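Informe de avance a Fundación Bellia
Proyecto Cinaditz: clasificación y reacondicionamiento de juguetes de plástico
Responsable: Trinidad Villalobos
Fecha: 28 Oct 2019

1. Estado general

El periodo cubierto por este informe comienza en abril. Desde entonces se han registrado 2949 piezas de plástico rígido procedentes de los puntos de recogida, frente a las 2000 previstas en el plan de trabajo. El exceso se debe a la entrega única de Fendar, que cerró su almacén antes de lo anunciado y remitió todo el remanente en un solo transporte.

La clasificación se realiza en tres grupos: figuras (animales y personajes), piezas de construcción o vehículo, y recipientes. Las piezas que no encajan en ninguno pasan a un cuarto grupo provisional, revisado por Olga Aguirre al cierre de cada lote.

2. Lotes mixtos

Los lotes llegan mezclados y con formas muy dispares. Las figuras con pinzas, colas o extremidades salientes se enganchan entre sí cuando la carga es alta, por lo que se ha reducido el número de piezas por cubeta. Las cubetas de chapa gris se mantienen: las paredes inclinadas llevan las piezas hacia el fondo y soportan bien el uso, aunque la superficie presenta ya arañazos y manchas.
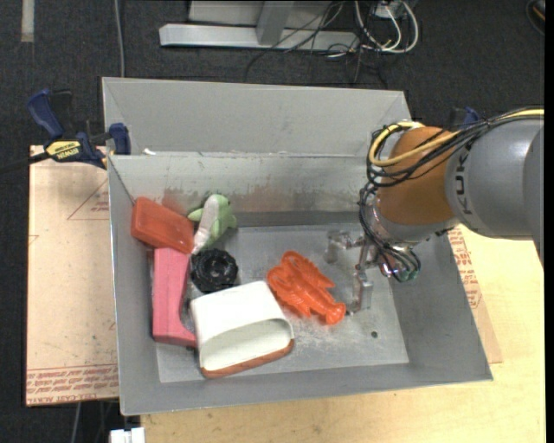 Figura 1. Cubeta de chapa con seis piezas de un lote mixto, entre ellas una langosta de plástico naranja.

Los recipientes huecos de color claro siguen siendo el grupo con más incidencias. Según su posición, muestran la abertura o únicamente el exterior, y en el segundo caso se asignan con frecuencia a la categoría equivocada. Telmo Moya ha modificado la ficha de registro para anotar por separado la forma exterior y la presencia de abertura. El cambio se aplica desde el lote 97 y no afecta a los registros anteriores, que conservan el formato antiguo.

3. Limpieza y mantenimiento

La limpieza de las piezas se hace antes del registro definitivo. Se han retirado más de 400 unidades por grietas o bordes cortantes — cifra incluida en el total del apartado 1. Amparo Benítez ha solicitado a Ritchie presupuesto para sustituir las cubetas con mayor desgaste. La oferta recibida no incluye el transporte y se ha pedido una versión corregida.

4. Desviaciones

El gasto en material de limpieza supera la partida asignada, como consecuencia directa del volumen adicional. Se propone compensarlo con el saldo de la partida de embalaje, sin modificar el importe total concedido. El traslado entre partidas requiere autorización escrita de Bellia.

5. Próximo periodo

— Completar la revisión del cuarto grupo provisional.
— Unificar los registros anteriores al lote 97 con la ficha nueva.
— Cerrar el pedido de cubetas con Ritchie.
— Entregar a Calum MacLeish el inventario por categorías para la verificación externa.

Se adjuntan el desglose de gastos y la propuesta de traslado entre partidas.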